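4.2 Cupboard trials with the Grakska service kit

The Grakska kit is sold by Brirnico as a fitted service: two arms with hands, head and wrist cameras, and a year of software updates. We hired one for our review and ran it on household storage tasks, using a low wooden cabinet with hinged doors. Blue blocks served as the goods to be put away or fetched. The arms made 382 attempts under the supplier's default settings.

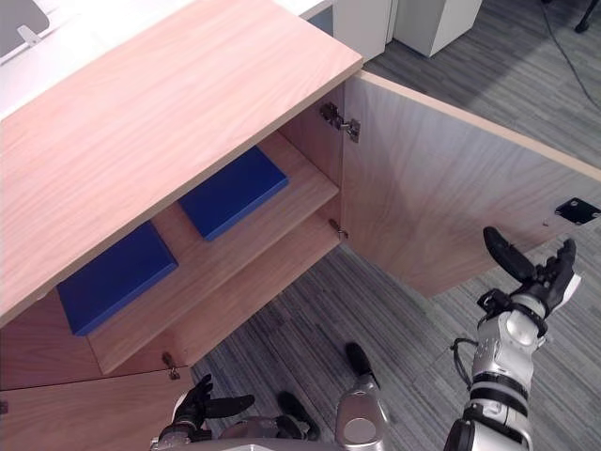
Figure 5. Cabinet task with the door open and two blocks on the shelf.

We scored opening the door and reaching the shelf separately, as the supplier's own test sheet does. Wrist camera footage was kept for every attempt, 2,377 clips in all. Clips with strong blur were left in the set, as a buyer would have to work with them too. The Osei labelling tool, which comes with the kit, flagged most of these without help, though its menus are slow and it cannot undo a batch edit.
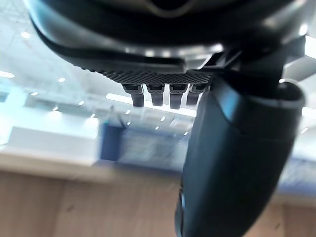

Haremitz, which was sent a draft of this section, replied that the default settings favour slow arm movements and that a fairer review would have tried the faster profile as well. It also asked for the price of the yearly updates to be given apart from the hire charge. We have done so in Section 9. The faster profile was not part of our hire terms.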